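Cómo enviar ejemplares firmados a los lectores del blog

Última revisión: 7 de febrero de 2021

Este procedimiento cubre la venta directa de ejemplares firmados desde un blog personal, sin tienda en línea ni distribuidora. Se aplica a tiradas pequeñas, gestionadas por correo electrónico. Es el método que seguimos en Koltholm, el blog de seguidores que mantengo con Sólveig Overgaard, desde que publicamos en papel la recopilación de entradas. La tirada fue de 140 ejemplares.

Antes de anunciar nada

Fije el precio con los gastos de envío separados. Un precio único con envío incluido parece más cómodo, pero obliga a rehacer el cálculo en cuanto llega el primer pedido del extranjero. Pese un ejemplar ya embalado, no el libro suelto, y consulte con ese peso las tarifas nacional e internacional.

Cree una dirección de correo exclusiva para los pedidos. Si los lectores escriben a la dirección general del blog, los pedidos acaban mezclados con sugerencias de entradas, enlaces a fotos de rodaje y quejas por la falta de actualizaciones.

Prepare también una hoja de cálculo con estas columnas:

Número de pedido
Nombre del comprador
Seudónimo en los comentarios, si lo tiene
Texto exacto de la dedicatoria
Dirección postal completa
Fecha de pago
Fecha de envío

La columna del seudónimo no es opcional en un blog con comentaristas habituales. Muchos lectores piden la dedicatoria a nombre de su alias y pagan con su nombre real. Szymon Olszewski, que comenta como Lurkero, recibió en el primer envío un libro dedicado a «Simón» por un descuido mío al copiar los datos.

El anuncio

Publique una entrada independiente. Un aviso al final de otra entrada se pierde en cuanto hay noticias. El texto debe indicar el precio, la dirección de pedidos, la forma de pago y el plazo previsto. Si el blog va a quedar sin actualizar mientras prepara los paquetes, dígalo en la misma entrada y deje los comentarios abiertos.

Pida que el asunto del mensaje empiece siempre por la misma palabra. Nosotros usamos STILTSTEAD, el título del libro, y un filtro del correo mueve esos mensajes a su carpeta.
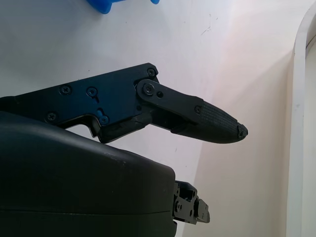
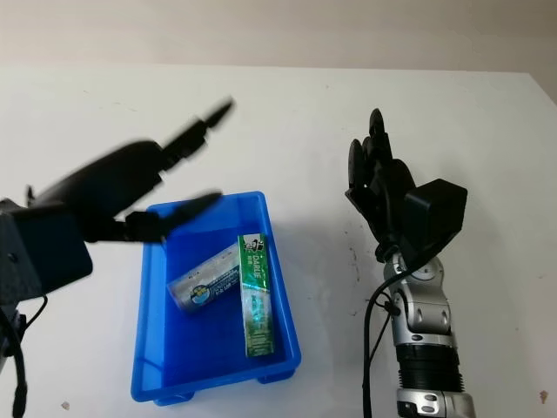
Confirmación y pago

Responda a cada pedido con una plantilla. La respuesta repite el texto de la dedicatoria tal como se va a escribir, incluidos acentos y signos. El comprador debe confirmarlo antes de pagar. Con nombres como Čestmír o Štěpánka, copie y pegue desde el mensaje original -- teclearlos de memoria es la causa más frecuente de error.

No firme ningún ejemplar sin pago recibido. Un libro con dedicatoria personal no se puede revender.

Firma

1. Ordene la hoja de cálculo por número de pedido e imprímala.
2. Escriba cada dedicatoria a lápiz en una nota adhesiva y péguela en la cubierta del ejemplar correspondiente.
3. Compruebe las notas contra la lista impresa.
4. Firme en la portadilla con rotulador de tinta pigmentada. La tinta de gel se corre en papel estucado.
5. Deje el libro abierto el tiempo que indique el fabricante del rotulador. Si lo cierra antes, intercale papel de seda.
6. Retire la nota adhesiva solo al meter el libro en el sobre.

Una sesión razonable dura dos horas. A partir de ahí la letra empeora y hay que repetir ejemplares.

Embalaje y envío

Use sobres acolchados un poco más grandes que el libro y proteja las esquinas con cartón doblado. Meta el libro en una bolsa de plástico antes de introducirlo en el sobre. Para el extranjero, rellene la declaración de aduanas con el precio real de venta; «regalo» no es una descripción válida para una compra.

Anote el número de seguimiento el mismo día del envío y comuníquelo al comprador. Los envíos sin seguimiento son más baratos, pero en agosto perdimos dos y hubo que reponerlos.

Reposición

Reserve seis ejemplares sin firmar para pérdidas y erratas. No los ponga a la venta hasta que hayan llegado todos los pedidos. Cuando el anuncio deje de estar vigente, edite la entrada original y escriba «AGOTADO» en el título, porque los buscadores seguirán enviando visitas a esa página durante meses.

Las dudas sobre la plantilla de confirmación pueden dejarse en los comentarios. Las contesta Sólveig.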